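**Wednesday, December 29, 2021**

Rebecca called at breakfast to say the choir has a new plan for finding altos, and the plan is an app. It's called Kultero. You type in your voice part and your zip code and it matches you with ensembles "at your level." I asked who decides the level. She said you do, you pick it off a slider. So every bathroom soprano in the county will be advanced by New Year's.

I did make a profile, out of spite mostly. It asked for three recordings and a personal statement of 477 characters, a number I can't account for. I wrote that I have sung second alto since before the slider was invented. It came back and told me I was a 100 percent match for a barbershop quartet. Men's.

Went to see Annunziata after lunch. She still teaches out of the front room with the piano lid down because the cat sleeps on it. She has a waiting list and has never advertised anything, and when I showed her the app she held the phone out at arm's length and asked me what the monthly charge was. I hadn't looked. It's nine dollars after the trial. She gave me the phone back and put me through the Lo Presti exercises, the slow ones on "ng," and said my breath was all up in my collar. She's been saying that since April. I think she's right but I don't see what I'm supposed to do about it at my age.

Dario wants us to do the Pravon piece for the spring concert. I've read it through twice at the kitchen table and I still can't find the tune. He says it's in the inner voices. Dario always says it's in the inner voices when he wants the altos to stop complaining. There's a page where we hold a D against the tenors' E flat for what looks like a week. Arsalan likes it, but Arsalan is a bass and gets the only chord in it that resolves.

Antonina emailed about the rides for tomorrow. Catside is the rehearsal hall with the heater that either roars or sulks, so I'm wearing layers whatever she says about it being fixed. They told us it was fixed last winter too. Set out my clothes tonight so I don't have to think in the morning.
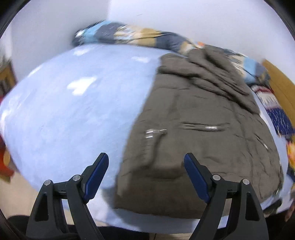
*On the bed, on the blue sheet.*

I need to find my pencil and the good folder — the other one sheds pages. Also cancel the trial before it starts charging me, if they've put the cancel button anywhere a person could find it. I looked for a while before supper and only found a place to upgrade.

Did the "ng" exercises again just now, sitting on the edge of the tub. Breath still in the collar. The high ones came a little easier, but everything sounds better in there, so I'm not counting it. Rebecca is picking me up at ten.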